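I have now read nine articles on how to fold a towel properly and I remain unconvinced that eight of them needed writing.

It started with the linen cupboard, as these things do. The one in the Sitstead house is 36 centimetres deep, a size nobody makes anything for, and every January I pull the lot out and promise to be a better person. This year I went looking for advice. The popular method, at least among people who sell storage baskets, is to fold in thirds the long way, then in thirds again, until you have a tidy brick with no raw edges showing. It supposedly saves heaps of room. I measured. It saved me a gap about as wide as my thumb.

My real quarrel is with the long fold. Everyone skips past it. They lay the cloth down, there's a jump, and next thing it's a perfect strip with crisp sides. Mine never is. Get the layers even slightly off and you end up with creases running the length of it, and a flap on top that has gone its own way.
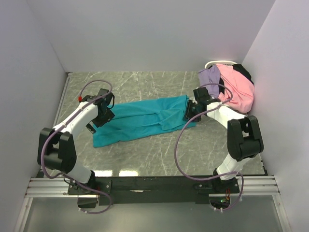 Bullcombe Textile Care Club

Teal cloth, long strip, one squared-off corner and a rumpled flap towards the right. I recognise that stage very well. The usual advice is to smooth from the centre outwards, but on anything soft I find that only shifts the wrinkle somewhere else. I'd sooner lift the flap, give it a shake and lay it down again.

As for the Wendt folding board, which a few club members swear by — 56 dollars for a hinged bit of plastic. I borrowed one for a weekend. Fine for T-shirts, too narrow for a bath sheet, and now you've got a folding board to store as well.

The towels are back in the cupboard, folded in half and half again, the way I've always done them. The door shuts if you lean on it.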